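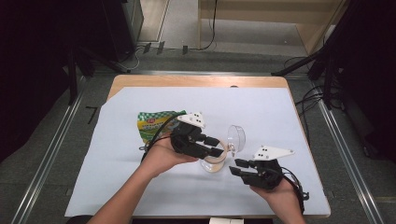

Most of the mail we get about the hand-held gripper comparison comes from people who are about to buy or build a pair and want to know which set to start with, so this page gathers up the questions that keep coming back and answers them at the length they deserve (which, if you've met us, is long). We tried two designs on the same kitchen tasks, the Plorkex and the Dubey, and we wore both kinds ourselves before we let either one near an arm. The jar task is the one people ask about most. A glass jar with a clasp and a hinged lid asks for a lot at once: the lid has to stay up out of the way, the rim with its pale sealing ring is slippery to pinch, and the two grippers have to come in from opposite sides without knocking into each other. If you only have time for one trial of your own, please make it that one!

## Getting started

**Who ran the comparison?**

Veikko Ojala built the mounts and did the wiring, and Fumiko Sugawara planned the tasks and wore the grippers for the larger share of the recordings. Other people in the lab took turns so that we weren't just measuring how good Fumiko is with a jar. She is very good with a jar.

**Why wear the grippers at all? Why not just drive the arms?**

We do drive the arms, too, and we like doing it. But when a gripper is strapped to your own hand you find out in a minute or two whether the fingers are too long or the body is in the way, and with an arm in between you can spend an afternoon blaming the controller for what is really a finger problem. It's also a much cheaper way to gather demonstrations. Whatever you record with the hand-held pair can be replayed later on an arm with the same fingers bolted to it, as long as you are careful about the offsets (more on that further down).

**How many recordings did you make?**

We kept 1732 in all, across every task. Of those, 343 are jar recordings. We threw out any recording where tracking dropped for longer than a blink, and we threw out a whole morning's worth in June when somebody, and Veikko would like it known that it was Veikko, had loaded the wrong calibration file.

## The grippers themselves

**What's the real difference between the Plorkex and the Dubey?**

The Plorkex has the stiffer fingers and the quicker response. The Dubey is softer in the fingertips and a little slower to close, and it forgives you when you come in crooked. For lids, clasps and anything with a thin edge we reached for the Plorkex. For soft bags and packets, the Dubey was kinder, and we had fewer corners torn.

I know that isn't the tidy winner people hope for when they write in. If you made me pick a single pair for a lab just starting out, I'd say Plorkex, and I'd tell you to put softer pads on the fingertips before you do anything else.

**What are the white plates with the dots on them?**

Those are our tracking plates. Each one is screwed onto the top of the gripper body, and the overhead cameras work out where the hand is from the pattern. The left and right plates are cut to different shapes on purpose, so the software has an easier time telling them apart and so do you when you're digging through the drawer. Tighten the screws by hand and then check them again after the first session. A plate that has worked itself slightly loose will give you data that looks fine and replays terribly, and you'll lose an evening wondering why the arm keeps landing short.

**Are they heavy? My wrist is already complaining.**

They are bulkier than they are heavy, but after a while your forearms do notice. We stop for a rest after every block of jar recordings, and we swap wearers at lunch. Fumiko found that most of the strain came from the cable tugging backward and had very little to do with the gripper. Once she ran it down along the wrist with a bit of slack, she could go on a good deal longer. If you have small hands, tighten the inner strap first and the outer one second. Doing it the other way around lets the body roll to one side.

**Can I go wireless?**

You can, and we tried it for a while on the Dubey. The dropouts annoyed us enough that we went back to cables, but our building is full of competing signals and yours may be peaceful. If you do stay wired, leave yourself a generous loop at the wrist and keep the rest of the cable behind you.

## Table, cameras and light

**What kind of table do I need?**

An ordinary one that doesn't wobble! We lay a big white sheet over the top, and we'd encourage you to do the same, as it gave us cleaner separation between the objects and the background than bare wood grain did. Tape the corners down underneath. We didn't at first, and a creeping sheet will carry your jar along with it very gently until nothing is where the log says it is.

**Does clear glass cause trouble for the cameras?**

Yes, plenty. The curved bottom of the jar throws bright reflections, and our depth readings there are close to useless. What helped most was moving the light and not fussing over the camera settings. Hanging black cloth at the sides of the work area knocked out a good many of the stray highlights, and it cost next to nothing. We also leaned on the parts of the jar that aren't transparent: the sealing ring and the metal clasp are both easy to find in a picture, and between them they tell you where the rim is and which way the lid opens.

**Which cameras did you compare?**

We ran the Jokberg head camera against a fixed one overhead. The head camera sees what the wearer sees, and that is wonderful right up until the wearer's own grippers block the view of the thing being gripped. The overhead camera is dull and steady and we couldn't do without it. If your budget stretches to both, get both. If it doesn't, start with the overhead one and add the head camera when you can.

**How do you put things back in the same spot each time?**

Small pieces of tape for anything on the floor, and a paper template for anything on the table. Lift the template away before you record. (I have forgotten this more than once.)

## Controllers and replay

**What controller are you using on the arms?**

The Fliltport, with its position mode for most tasks and its softer mode for anything that presses down. We started out with everything in position mode and had a bad time closing lids, where a tiny error in height means the arm is either waving at the jar or leaning on it. After we switched to the soft mode for the last stretch of the motion, things settled down nicely.

**You mentioned offsets. How bad can it get?**

Bad enough to miss the rim completely. The distance from the tracking plate to the fingertip has to be measured for each gripper, left and right separately, and measured again if you change the pads. We set aside 200 recordings purely as a check: after any change to the hardware we replay from that set before we record anything new. It feels like a chore, and it has saved us many times over.

**Can I mix a Plorkex on one hand and a Dubey on the other?**

People do ask! We tried it, with the stiff fingers on the clasp side and the soft ones steadying the jar, and it was a pleasant way to work. The wearer needs some time to get used to the two hands closing at different speeds. On the arms, the Fliltport wants a separate profile for each side, so give yourself an extra hour for setup the first time through.

**Will you share the mount drawings?**

Veikko is cleaning them up. The left plate is ready and the right one still has a hole in the wrong place, so please be patient with us a little longer. If you write in and tell us which gripper you have, we'll send the matching version when it's done, along with the list of screws.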